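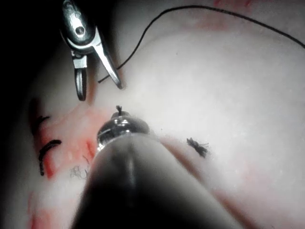
The storage trial compared two ways of holding practice tissue between delivery and use in the teaching laboratory at Wastport. Supply to regional training centres is irregular, and tissue is often kept for longer than the supplier recommends. Earlier work from the Horkilbridge group looked at stiffness alone, measured with a flat probe, and did not record changes in surface colour. Colour matters to an instructor judging whether a pad is fit for another exercise. On a pale surface even faint red staining can be picked out, and patches such as those beside the reddish incision region were therefore scored separately from general darkening. Scoring used a printed colour card under a fixed lamp. Pads were held at 2 °C in sealed trays, either in saline or wrapped in damp gauze, and each tray was labelled with its delivery batch and the hour of first opening. Saline was replaced daily. Gauze was changed only when the tray was opened for scoring.

Two readers scored every pad without knowing its storage group. Where their scores differed by more than one grade, a third reading was taken by G. Shaikh and the middle value was kept. A total of 2659 readings were entered over the full trial. Readings within a finger's width of a cut were marked as margin readings, as red colouring along a wound edge can spread a short distance into the neighbouring surface and raise the score of an otherwise sound pad. Closed and open cuts were not separated in the analysis.

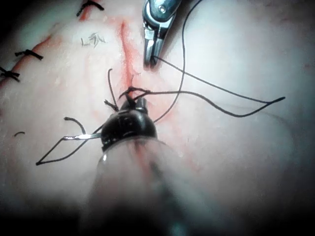
3.2 Suture holding after storage

Holding strength was tested on 40 pads, 20 from each storage group. A single loop was placed at a fixed depth and pulled at constant speed on an Istero bench tester until the tissue tore. Loops that slipped at the knot were left out and repeated on fresh tissue from the same tray. The peak load was recorded, along with the direction of the tear relative to the grain of the pad.

Pads kept in saline tore at lower loads than those kept in gauze, and the gap widened with storage time. Surface moisture was graded by eye before each pull using the Després scale, in which scattered bright highlights on a glossy surface (Figure 4) count as moist. The grade did not predict peak load in either group. We advise against using surface gloss as a stand-in for tissue condition. 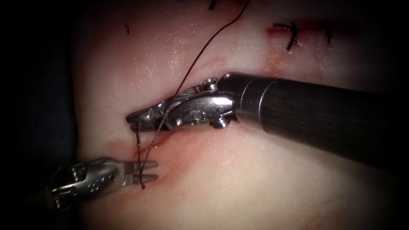

Figure 4. Moist tissue surface with needle driver and grasping forceps.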